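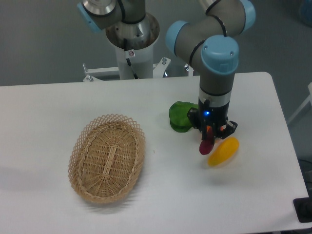 ## Gostia night, round two – results, the save bug, and December

Tuesday, August 9, 2005

Quick one this month, I'm typing between shifts. Apologies to anyone who wrote in about the quiz, it'll be in the next issue.

Right. Gostia. 26 of you signed up, which is more than the first round and more than we had memory cards for. Rules as before: new file, normal difficulty, no maps, stop when the clock stops. Points for rooms cleared, keys found, and getting out of the greenhouse with any health left at all.

Top of the table:

- Wai-kit Lo – 1,193
- Yvonne Kettle – 10 behind him
- Hugo Toledo – third, would have been second if he hadn't gone back for the lantern

Wai-kit's run was lovely to watch. Didn't fire a shot until the boathouse. He takes every corridor on the left hand wall so the fixed camera swings early and he gets a look at whatever's coming – try it in the servants' wing, it works in there too. It doesn't work in the cellar, where the camera is behind you the whole way and you just have to leg it.

Yvonne went the other way, everything dead by the second staircase, then no bullets for the twins. Did them with the poker. Big cheer. She wants it noted that she found the third music box without the hint book and I said I'd print it, so there.

Lowest score was 358. You know who you are, and you've asked me not to say, but please read the note on the study desk next time. All of it.

### The save bug

Had five or six emails on this so here it is once. If you save in the chapel *after* lighting the candles but *before* picking up the bell, the bell is gone when you reload. Not hidden, gone. You can still wander about but the crypt won't open and the file's no good.

Kieran Heywood spent a whole weekend on it and reckons:

1. Pick up the bell first, then candles, then save.
2. If you've already done it the wrong way round, load the garden save. You did keep a garden save?
3. Don't bother swapping the disc or pulling the card, he's tried both and lost a second file doing it.

It happens on both printings as far as we can tell. Kieran has written to the publishers, Plellico, and had a postcard back thanking him for his interest. If anyone gets a better answer then send it in and I'll run it.

### Rorkitz or not?

Jade Holroyd has been lobbying for Rorkitz as the next one and I'm coming round to it. For those who haven't played – it's older, it's uglier, the voices are dreadful, and the first hour in the ferry terminal is the most frightened I've been with a pad in my hand. No music whatever for most of it. Just the tannoy. Gostia has better monsters but it does like to play a violin at you before they turn up.

Against it: the tank controls will put off the newer lot, and the fog chapter is a slog with people waiting for a go. Jade's idea is to score only the terminal and the first crossing and leave the rest for home. Sounds right to me. Hugo is against, Hugo thinks we should do Gostia a third time on hard, Hugo came third.

Votes to me by email or on the sheet by the door. One each please. Last time somebody voted in three differnt pens.

### Bits

Phillips on the parade have two second-hand copies of Rorkitz behind the counter, one without the manual. Ask, they aren't on the shelf. The manual has the locker code in it so if you get the other one, see Jade, she's got it written down.

Two pads went home with the wrong people. One has tape on the left trigger. Swap back next session if it's yours.

The all-nighter is definitely on for December, date when I have it. Under 16s need a note and will be collected at ten, no arguements. We'd like four tellys this time so if you've a portable with a scart socket, let Kieran know, and tell him how heavy it is – he's the one on the stairs.

Reviews wanted, any length. I have one on a zombie film and nothing else whatsoever. Next deadline is whenever I start nagging.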